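The first thing Janka Mikuš wants me to know about the two arms is that they're slow. "Everybody expects a blur," she says, grinning. "You could eat a sandwich between moves!"

She's right, and I still stood there for most of an hour. Grever, a repair shop of 11 people on the edge of Wadberg, began trying out its pair of arms in June, on the kitting bench, the job everyone used to trade away. Round circuit boards come out of one bin, wire harnesses out of another, and each board has to meet its harness in the tray before it moves on to a person. It's dull, fiddly stuff, and wires are the worst of it (they tangle, they spring back, they catch on everything).

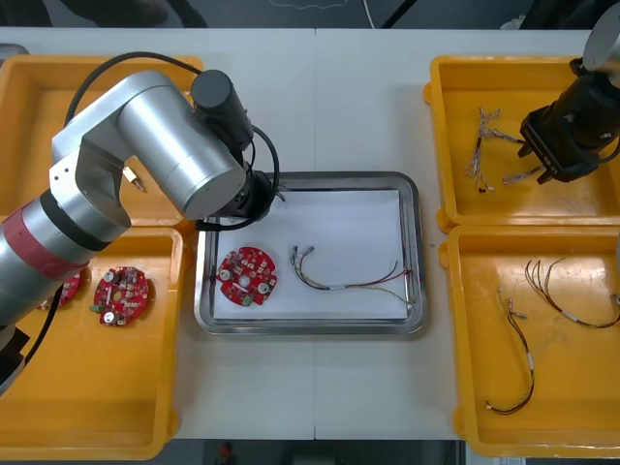

Mikuš had done kitting for nine years. Now she runs the bench, and she has opinions about it that she delivers at high speed. How far apart the trays should sit. How a harness ought to be laid so the connector ends are easy to reach. The engineers at Sindstead, who set the thing up, had their own layout, and she changed it in her second week.

What I loved was how much of her old job had gone into the new one. She knows by feel which harnesses will fight you, and she sorts those out for hand work before a shift starts. In the last full week the bench got through 1,124 kits, and 928 of them needed no help. She fixed the rest herself and wrote down every one.

Miloslav Malý, two benches over, was less sure at first. He liked the chatter at the old table, and he misses it. But he's testing finished boards all day now, work he'd been asking for, and his wrists have quit aching. He has also started taking his coffee over to Mikuš's bench, where they argue about tray spacing.

COMMENTS (3)

Iveta Jurčo
I did kitting by hand at Kováčik and my thumbs remember it. Would love to know what she writes down about the ones that fail!

Štefánia Vaněk
Did pay go up with the new job? Wish the article had asked.

Bohumila Hudec
Tray spacing is a real argument, we've had it too. Wider is better.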